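Search products, manuals, parts Go

Briem Collection Station

Visodia equipment / Data collection / Briem

Briem is a table-based station for recording demonstrations with soft goods. An operator guides the arms through a task, the station records every camera and joint, and the result is saved as one episode that can go straight into a training set. It is sold to labs and companies that want their own examples and don't want to build the recording setup from parts.

Most of our customers start with clothing. A shirt has no fixed shape, and a policy trained on a few neat starting positions tends to fail as soon as the fabric lands some other way. The cure is more starts and messier ones. Briem is set up so that the time between episodes stays short and the operator can drop a garment, step back and begin.

What the overhead camera sees at the start of an episode is stored as a separate still along with the video. You can sort by these stills later and find out whether your set is full of near copies.
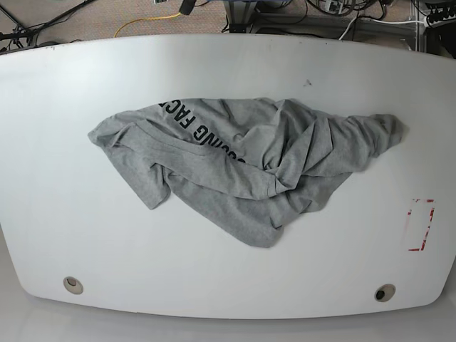
Rekiteck asked whether it would be better to shake the shirt out between episodes, as their operators had been doing, and said their first set came out too tidy to be of much use past the training room. We now suggest a plain drop from chest height, with no straightening afterward. If you want flat starts too, record them as a separate batch and label them that way, so that you can change the mix without recording again.

Recording

Each episode holds the overhead video, the wrist video, joint positions, gripper opening and a text label typed in by the operator. Streams are time-stamped on one clock. Episodes are written to the local drive first and copied to your server when the station is idle, so a slow network won't drop frames. A failed episode can be marked as failed and kept. We recommend keeping them, at least until you know how your training code treats them.

The operator starts and stops with a foot pedal. A second press within 4 seconds of stopping throws the episode out. This window can be changed in the settings file but not from the screen.

Wrist cameras

The wrist camera is fixed to the gripper body and looks past the fingers. It moves with the arm, so its pictures are rougher than the overhead ones, and fast moves between grasps will blur. Leave those parts in. The policy will get the same kind of picture when it runs, and a set cleaned of blur will not match what the camera gives you in use.
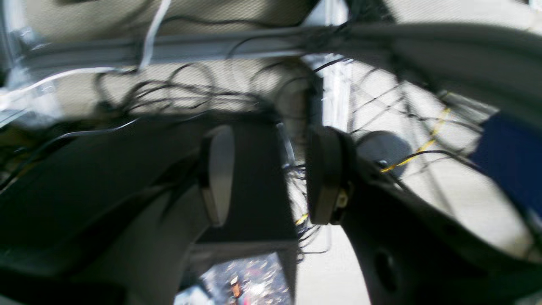
Exposure can be locked or left on auto. We ship it on auto. Lock it if your room has steady light all day, and leave it alone if you have windows. Focus is set at the factory and shouldn't need to be touched. If the lens has to be cleaned, use a dry cloth and run the camera check before the next batch, as a small shift in the mount is enough to make old and new episodes disagree.

Checking a batch

The station comes with Heltovlow, our review tool. It plays the streams side by side and lets a reviewer trim the ends, fix a label or reject an episode. It also flags episodes with missing frames, episodes in which the gripper never closed, and starts that look too much like one another. Flags are only hints and nothing is deleted without a person confirming it.

In our January test we recorded 1,252 shirt episodes on one station. Over 40 were rejected in review, mostly for the wrong label. We have since moved the label field to the start of the episode, where operators are less likely to leave the last one in place.

What is included

Station computer with local drive
Overhead camera and mount
Wrist cameras, fitted and calibrated
Foot pedal
Heltovlow license for four reviewers
Calibration board
Setup guide, printed

Arms, grippers and the table are quoted separately. If you already have arms, send us the model and the controller version and we will tell you whether they are supported. Garments are not supplied. Buy more than you think you need, in several sizes and fabrics, and keep printed and plain ones in the same set.

Setup

Allow a day for installation and a second day for operator training. The floor should be level and the overhead mount must not touch the table, or bumps will show up in the video. Calibration has to be repeated whenever the table, the mount or an arm base is moved, even slightly.

Software updates are free for as long as the station is under a support plan. Without a plan the station keeps working on the version it has, and your episodes stay in an open format either way.

Page updated Thu 22 February. For price and lead time, use the quote form and tell us which arms you plan to use.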